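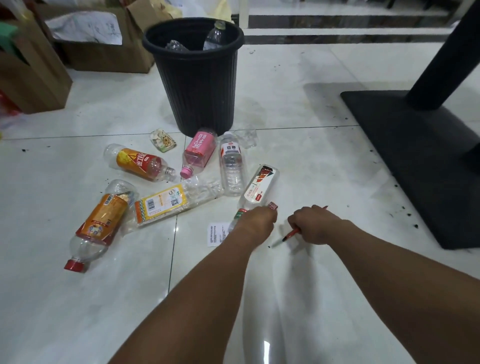

Montri Rojanasak wrote back to my last post that a part-time MBA is a fine thing if your company pays for it, and a very expensive hobby if it doesn't. I've been chewing on that since breakfast, so please forgive a long thread.

First, Montri, I think you're mostly right, and I say that as a person who paid for mine out of pocket and was still sending money to the bank when my younger kid started school. I don't regret it. I do wish I'd asked more questions before I signed.

Some background for the new folks. I did the evening program at Elloston, 7 terms while working full time in purchasing. There were 38 of us in the cohort at the start. I was one of the older ones and I was scared stiff of the accounting class (rightly, as things went).

The question I get most in my messages is whether to go part time or quit and do it full time. I can't answer that for you! But I can tell you what I'd look at, and the first thing is the recruiting calendar. At a lot of schools the internship season is built for full-time students, and evening people have to ask whether they can use the career office at all.

So ask. Write to the career office before you apply, and ask in plain words which events you can go to. Ebony Bolger did this with two schools and got one lovely clear page back from the first and a brochure from the second. She picked the first, and I would have too.

Second thing is travel. My drive to campus was short and I still ate more dinners in the car than I want to remember. Demetrio Moya was coming in from Carlow for every single class, and by spring he was doing the finance readings on audio – which is a rough way to meet a bond table, let me tell you.

Now, money. My company did have a tuition benefit, only it was buried in the handbook and I found it in my second year. They paid $700 a term once I sent in my grades. It wasn't a fortune, but it covered books and parking and a good bit of coffee. Go read your handbook tonight, all of it, even the dull pages on leave.

And read the strings attached! Mine said I had to stay on for 2 years after the last payment or give it back. That was all right for me. A classmate had an offer from Wuvonik come up in the middle of hers and had to ask them to cover the payback. They did, bless them, but it made for an awkward phone call.

Somkiat Thongsuk asks if anybody looks at which electives you took. In my interviews, hardly ever. They did ask about the group project we did for Kaewkla, over and over, so I'd put your energy there and take the electives you'll enjoy. I took negotiation and I still use it, mainly on my teenagers.

I have more to say on the entrance test and on asking your boss for a letter, but supper's on and I'm getting looks. Send me your questions in the meantime – I read them all, even when I'm slow.

We use cookies to improve your experience. Accept | Manage settings

Contact | Privacy | © 2023 | Back to top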